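Briltdale robot open day, can visitors stand close to the arms?

Suryani Mangundap
I want to bring my two sons to the open day in February. Is it possible to see the robots from near, or only on a screen? And do we need to book?

Hermenegildo Espinoza
I visited the last one, and no booking was asked from me. The demonstration is in the old 1923 building, second door after the Plarnum office. You stand behind a rope, but it is near enough for children. The staff answered all my questions with patience, even when my English was slow. I attach one photo of the table with the two arms.
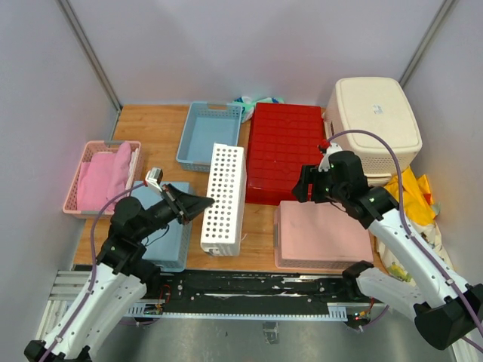 Two-arm table with the baskets and the red crate, Briltdale

The small parts are hard to see from the back row, so please come early.

Rweyemamu
Parking is bad there. Take the bus.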